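July, 7:40 in the morning

Slept badly, neck stiff on the left side again. I have been blaming the pillow for a month. I now think it is the chair, so most of today went to the chair.

For the record, it is the black Kotian with the mesh back and the mesh headrest, bought used when the Finditz office in Prundano cleared out its second floor. The arms were already scuffed. No manual came with it, and the one Kotian has online is for the later model with a different tilt lever. I have kept my own log in the back of this book. By that log the chair passed 3,845 hours of sitting last night. I had written down 3,000 hours as the point to go over all the fasteners and clean the casters, and then did not do it.

Started at 8:15 with the casters, since they only need the chair on its side and a pair of hands. They pull straight out of the base with a twist. Hair and thread were wound around the axles, worst on the one that sits toward the window. Cut it out with the small scissors and wiped the stems. One drop of dry lubricant each. The chair rolls easier on the boards now and has stopped drifting to the right when I reach for the drawer.

Next the backrest. The support spine is bolted to the seat plate from underneath and both bolts were loose by a quarter turn. That accounts for the click when I lean back, which I had put down to the gas lift. Tightened them by hand and then a little more with the key. No click afterward, leaning back several times with full weight. I will check them again at the end of the month before I write it down as fixed.

The headrest took the rest of the morning. It has three adjustments: height, tilt, and a forward and back movement that I had never used, because it was stiff enough that I took it for a fixed part. The tilt is held by the round knob at the bracket. When I released the knob the whole headrest dropped forward under its own weight, so the friction washer inside is either worn or missing. Took the cap off. Worn. It measured 2 mm at the thick side and almost nothing at the other.

Zaken had washers in the right bore but only in nylon. The original looks like some kind of fiber. Bought nylon anyway. Fitted it after lunch, along with a smear of grease on the thread and none on the washer face. The knob now needs a firm turn and the headrest stays at whatever angle I leave it. Whether nylon holds up I can't say. I kept the old one in the tin with the spare feet.

Settings, so I don't have to find them again:

Seat height: thighs level, heels flat, shoes on.
Back tension: two full turns in from loose.
Headrest height: raised 11 mm from where it was. Marked the post with pencil.
Headrest tilt: top edge back, so the lower rim meets the neck and the mesh takes the back of the head.
Forward and back: one click forward.

Sat at these settings from 2:00 until 4:30. Neck better at 3:00, about the same as usual by 4:30. The old height had the rim pressing just under the skull and I think I was leaning away from it all day without noticing. The new height clears that. The lower back feels a bit unsupported in exchange, so the next thing to try is the seat depth, one notch in.

Also vacuumed the mesh, front side only. Brush attachment, low suction, going with the ribs of the weave. Going across them pulls at the panel where it meets the rim. The dust that came out was gray and there was a lot of it. A damp cloth took care of the rim.

The rest of the office can wait. The walls need wiping near the switch and the skirting has a gap by the door, but both are weekend jobs.

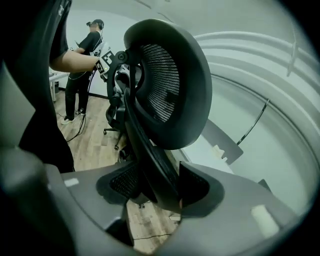
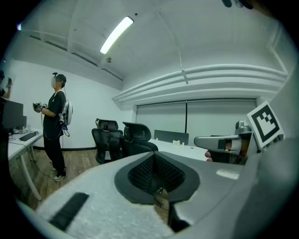
First, the headrest with its knob and bracket. Second, the office, white walls and white ceiling.

To do: seat depth one notch in, recheck spine bolts, order fiber washers if Zaken can get them. Start the hour count again from zero for the knob.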